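Ustwood Fabrication Trades Board
Forum: Cutting, Forming and Finishing
Topic: Edge preparation on laser-cut plate before powder coating

Posted by s_vondracek
Members are asked for their views on a matter that has arisen in our July supplier review. We purchase laser-cut mild steel brackets from Ivska, cut with oxygen assist gas. The present order is for 3,265 pieces. Our coater, Jemus, has advised that it will not warrant adhesion along the cut edge unless the oxide layer is removed beforehand. Ivska's position is that its quotation was for cut parts only and that edge treatment is the customer's responsibility. I would be grateful to learn how other firms allocate this cost.
Silvia Vondráček, Purchasing

Posted by platework_na
Ivska is correct on the wording you have given. Unless the drawing calls up an edge condition, the cutter supplies the edge as it leaves the machine. Oxide on an oxygen-cut edge is normal and is not a defect. The note belongs on the drawing.

Posted by O.Kratochvil
I must respectfully disagree with the previous reply. A cutter who is told that parts are to be powder coated should raise the question at quotation. At our works we ask every customer about finish before the assist gas is selected. With nitrogen the edge is bright and the difficulty does not arise, although the rate per metre is higher.
Otakar Kratochvíl

Posted by platework_na
Mr Kratochvíl describes good practice, and I have no quarrel with it. It is still not an obligation. Ms Vondráček has not said that Ivska was told of the coating.

Posted by s_vondracek
The enquiry stated "for painting by others". The drawing is silent. I accept that this leaves room for argument on both sides.

Posted by linishing_desk
We process parts of this type through a wide-belt machine with rotary brushes. Our usual sequence is set out for the consideration of members.

1. Confirm with the coater in writing which edges are to be treated, including internal cut-outs.

2. Run a trial lot of 34 pieces and have 5 of them coated and cross-hatch tested before the balance is released.
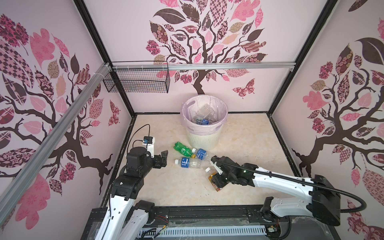
3. Record the belt grade and brush setting on the job card, so that repeat orders are finished to the same standard.

Small holes will need to be pickled or blasted, as the brushes will not reach them.

Posted by O.Kratochvil
I would recommend 7 coated samples. Adhesion varies with position on the rack, and a smaller number may not show it. Otherwise I support the procedure.

Posted by s_vondracek
My thanks to all. I shall request a revised price from Ivska for nitrogen cutting and a separate price for brushing, and will place both before our production manager.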